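5. Equipment plan and budget

The arms are already in the lab, so the request covers wear parts only. Fingertip pads come first. Gotiline sells them in packs of 4 and we ask for 30 packs. Cartons are the second item: the rims tear, and we plan on 300 for the term. Spare finger linkages from Dusora are left for the next round.

Total request: 1286 dollars, submitted 18th June by Jinfeng Kong. Shengli Zou holds the quotes. Green table cloth is not included, as present stock is enough.
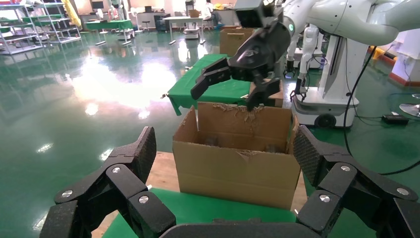
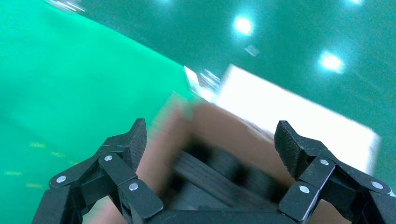
Figure 3. Gripper fingers with textured pads and a cardboard box, both views.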